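Notebook, March, sourdough bench

Came in at 4 and the rye starter had finally gone past the rubber band! I'd been ready to throw it out last week (Arvid talked me out of it, and he was right, I'll give him that). It smells like green apples and a bit like yogurt, and the top is full of pinholes all the way to the glass.

Feed for this batch: 100 g ripe starter, 100 g water, 100 g of the Szilágyi whole rye. Same as the last jar, except this time I let the water sit out on the bench first. I also moved the jar away from the window, so that's two changes at once and Garba will complain when he reads this. Sorry, Garba. I was impatient.

The Clellia flour in the other jar is slower but so much prettier. Very fine bubbles, almost a mousse. I folded it once with a wet spatula and it held its shape for a good while before slumping. I want to try it in the pan loaf, maybe cut with a third rye.
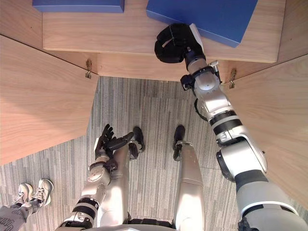
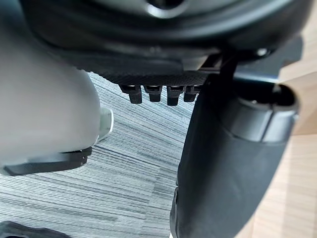
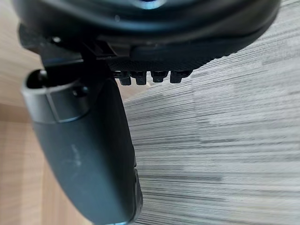
Arvid's question from the margin of the last page: do we have to discard before every feed?

Only if we want to keep the jar small. The point is to give the culture plenty of fresh flour for its size, and if we never take any out, the feeds have to grow along with it. When we're building up for a bake we can skip the discard and just feed bigger.

Crackers from the discard came out great, by the way. Rolled thin, olive oil, caraway, 45 minutes in a low oven, turned once. The edges got a little dark but I liked those best.

Still to do:
Write the feed time on the tape, on both jars.
Try the Clellia jar at a stiffer mix, half the water.
Ask Garba how much salt he put in the seeded loaf, since his page only says "usual."
Order more Szilágyi rye. The bag is down to the last scoop or two and I'd like to feed again tonight before I lock up.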